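Chapter 4
Picking a Gripper Without Fooling Yourself

I've bought the wrong gripper twice in my life, and both times I had a spreadsheet telling me it was the right one. The spreadsheet had stroke, closing force, payload and weight, all copied off the data sheets, and it added everything up into a score. What it didn't have was a colander. Or a bottle lying on a plate with its rim in the way, or a cup with a thin little handle, or any of the other stuff a kitchen robot has to deal with before breakfast is over!

So this chapter starts at the table. We'll get to force curves and finger geometry (they matter, I promise), but I want you to have some objects in your head first. When I set up the bench in Poscombe in April, I put the awkward shapes next to the easy ones and left them that way. A thin rim, a round thing that rolls, a long flat handle. You learn more from one mixed table than from a week of picking up the same wooden block.

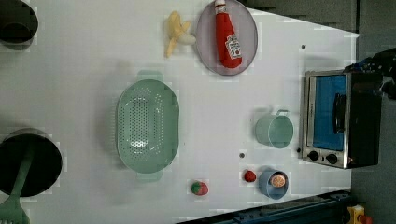
Couldn't you just compare the grippers on closing force and be done, one student asked me after the first lecture, and leave the groceries to the software people? I liked the question, and my answer was a long one. Closing force tells you how hard the fingers squeeze once they're in the right place. Most of my bad grasps went bad earlier than that, on the way in, when a fingertip touched the plate before it touched the thing on the plate.

We had two units for the comparison, a Vorier two-finger and a Baudry two-finger with longer tips. The Vorier cost us 2299 dollars with its mounting plate, and the Baudry was a good bit cheaper. On paper the Vorier won easily. I ran 708 grasps in all, split evenly between them, with the same arm, the same controller settings and the same starting pose. If you change the controller halfway through, you're testing the controller too, and you won't be able to pull the two apart afterward. (Ask me how I know.)

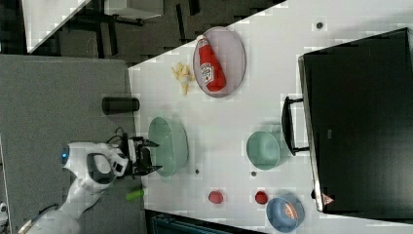
Clearance is the first thing I look at now, before force and before speed. I mean the room a gripper needs around an object, counting everything bolted or strapped to it. Students measure the fingers and stop there. Look at the black cables looping over the top of the wrist, though – they take up room too, and they need slack when the wrist turns. Put a tall appliance on one side of the table and that loop becomes part of your robot's shape, so it belongs in your collision model. I add a simple box around mine and accept that I lose a few reachable poses.

The second thing is approach direction. A shallow dish can be taken by the rim from above, one finger inside and one outside, or by a handle if it has one. Each choice asks for a different opening width and leaves you a different amount of error to play with. Write down which one you're using before you start counting successes. Otherwise you'll drift toward whichever is working that day.

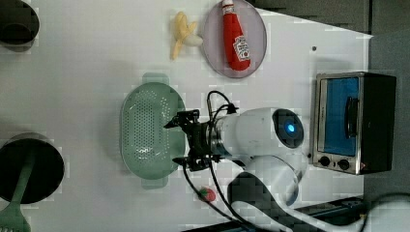

Figure 4.1 Gripper over the right side of an oval colander, with a tab handle at each end.

Then there's weight. My heaviest test item was 320 grams, well inside what either gripper was rated for, and it still gave me trouble when I grabbed it far from its center. A rated payload assumes a decent grasp. Pick something long by one end and it'll twist in the fingers long before the motor complains.

Cameras come into it as well. We ran a Kamomon overhead, and I moved the mount more than I'd like to admit. A wrist can block the very spot you want to see, so check the camera's view with the arm reaching in, at the far side of the table and again at the near edge. 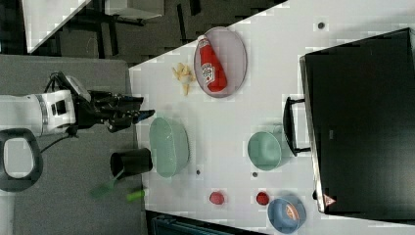
4.1 Setting Up a Fair Comparison

Before you mount anything, write down what will count as a grasp. I use this: the object leaves the table, stays in the fingers while the arm moves to a set point, and is let go on purpose. A lift followed by a slip goes in its own column. It's tempting to call that one half a success, and I did for a while, but a half is hard to work with when you're trying to find out why something went wrong.

Next, fix the order of the objects and swap the grippers between full rounds. Finger pads wear and people get tired, and you want both units to get their share of that. Keep the old pads in a labeled bag, too. We'll put them under a magnifier in section 4.3.

Questions and corrections: write to the author care of the Poscombe course office | Copyright the author, all rights reserved | Back to top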